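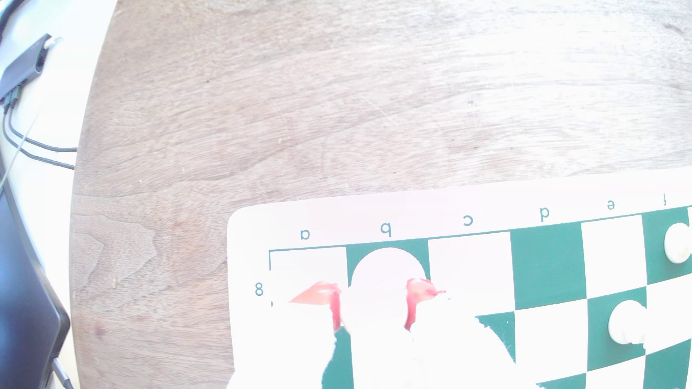 1/ Roll-up board appreciation thread, bc I have opinions now

2/ I learned on my uncle's fancy inlaid board and was a total snob about vinyl. Then I moved into a third-floor walk-up with one table (old, wooden, scuffed all over, I love it) and guess what fits behind the bookcase in a tube!

3/ Green and white is the correct color combo btw. I tried a brown one and my dark pieces kept vanishing on it. Plus this one has a nice wide white border with the letters printed in it, so I can write my moves down without counting squares like a kid

4/ Still can't read coordinates upside down though. Sit me on the black side and I'll call b8 "g1" with total confidence. Mỹ Quách has stopped correcting me and just writes down what I meant

5/ Curl tip: roll it with the printed side OUT and leave it overnight. Heavy books work too but I always forget and then need the books

6/ For cleaning, damp cloth and a drop of dish soap. Coffee comes right off. Red marker does not, ask me how I know

7/ Mine was 14 bucks from Nastumer, no pieces included. The pieces are from a yard sale and I'm one black pawn short, so a bottle cap has been playing since March

8/ ok who's around tonight after 6, I'll bring the tube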